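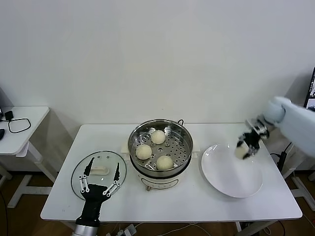
1 min read

Re: [Livurton list] Does the retry trick help on soft things?
June 30, 2026

Hi all,

> We tried the Sutum retry method on boxed goods and it was lovely, but has
> anyone run it on food? My hunch is that a second grasp just squashes
> whatever the first one dented.

Good question, and I've got something to offer! We've been running it on the steamed bun task (lid off the pot and on the table, buns onto the plate, two arms) and the short answer is that it does help, though I had to fiddle with it first.

Out of 700 pick attempts on single buns, 629 ended with the bun on the plate. That's with up to 2 retries allowed. The squashing you're worried about is real -- our first version closed the fingers just as hard every time, and by the third go you had something more like a pancake. So now each retry comes in from a different side and starts with a lighter grip, and that sorted most of it.

What still goes wrong is buns right up against the basket wall. The fingers want room on both sides and there isn't any, poor things. I've tried nudging the bun towards the middle first (Kidura had a nice script for that) but I only have 4 runs of it so far, so please don't quote me.

If anyone at Paredes still has the old grip force logs, I'd love a copy. Ours only go back to the start of June and I'd like to compare them before I touch the settings again.

Cheers all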